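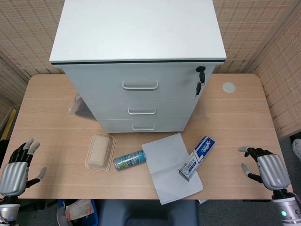
My sister keeps telling me that if I haven't looked at a piece of paper since college, I don't need it. Okay, fair! But then I'd never have found my old bus passes from Wurwood, or the postcard of the Brosik ferry (it cost me 34 cents to mail, so that was a while back). I started sorting on Sunday with the year 2000 and got as far as spring before I sat down and read every single letter. Taxes and warranties went fast. Letters are slow. I'm hoping to have it all done by October, shredding included.

Share this post
187 shares
2 comments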